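Home – Plants – Crafts – Flower Arranging – Foliage

Foliage (flower arranging)

Last edited in October by Meléndez | 53 shares

Foliage is the leafy part of a bouquet or vase arrangement, also called greens or filler. Used to cover stems, space out the blooms and give the bunch its outline. Long strap or lance shapes hang at the sides, small leaves go in between.

Pale mixes – cream, blush, beige – usually get two greens, one yellowish and one darker. Keeps the petals from looking washed out.

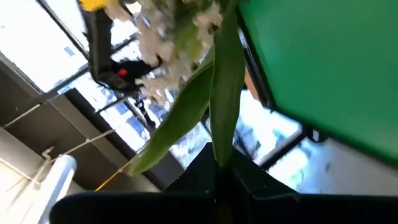 Leaves that fall below the water line are striped off before arranging, otherwise the water clouds. Fresh stems are cut at a slant. Artificial foliage needs none of this, just dusting, and bending back into shape after storage.

The Alby handbook lists 987 kinds of cut greens, most of them regional. The older Pusen list is shorter and leaves out grasses altogether. Names vary alot between growers.

See also: Bouquet, Filler flower, Vase

2,617 views – 0 comments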